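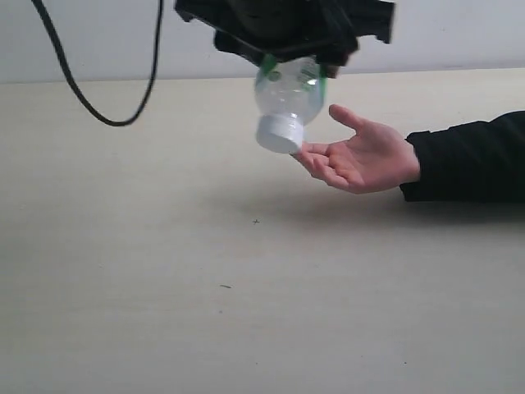 Valtard water filter pitcher, six months in

I bought the Valtard pitcher back in May after I added up what I was spending on bottled water and got a number I didn't want to say out loud. My tap water is safe, I've read the city report, but it tastes like a swimming pool and my tea gets that weird skin on top. So the question for me was never whether to filter, it was which one to get without putting a whole contraption under the sink (I rent, and my landlord has feelings about plumbing).

I went back and forth between this and the Kurnero for way too long. Korkor Osei has the Kurnero at her place and I've poured from it plenty. It's prettier, I'll give it that! But the lid flops open when you tip it past a certain point and you get a cold wet sleeve. The Valtard lid locks with a little twist and in all this time it has stayed put, even with my nephew pouring.

Taste first. The chlorine is gone, completely, from the first pitcher. You do have to throw out the first two fills of every new cartridge, and please do it, my first glass had black specks in it and I nearly sent the thing back. Tea is better too, though the skin still shows up if I leave the mug sitting. It isn't a softener and doesn't claim to be one.

Speed is my main gripe. A full top chamber takes almost 12 minutes to drain when the cartridge is new, and by the end of its life I've gone off and forgotten I was thirsty. If you have a big family you'll be standing there grumbling. For two people it's fine as long as whoever empties it fills it again, and I'll say no more about that because he reads these.

It fits in the door of my fridge, just. I had to move one shelf up and now the mustard lives somewhere else. Measure yours before you order – the handle sticks out farther than the product photos let on.

The cartridges come in a box of 6 and each one gets me about seven weeks, which is a bit under what it says on the package. There's a dial on the lid for the change date, the kind you turn with your thumb, and I keep knocking it when I wash it. I've given up and write the date on masking tape. Washing is easy otherwise, wide mouth, my whole hand goes in. Top rack only for the lid.

We still keep a few bottles in the car and I still buy a case when people come over for the weekend, so I haven't become a saint. But the recycling bin is a lot lighter and I've stopped hauling water up three flights, which my back noticed before I did.

Four stars from me. I'd give it the last one if they sorted out the dial and sold the cartridges somewhere I can walk to.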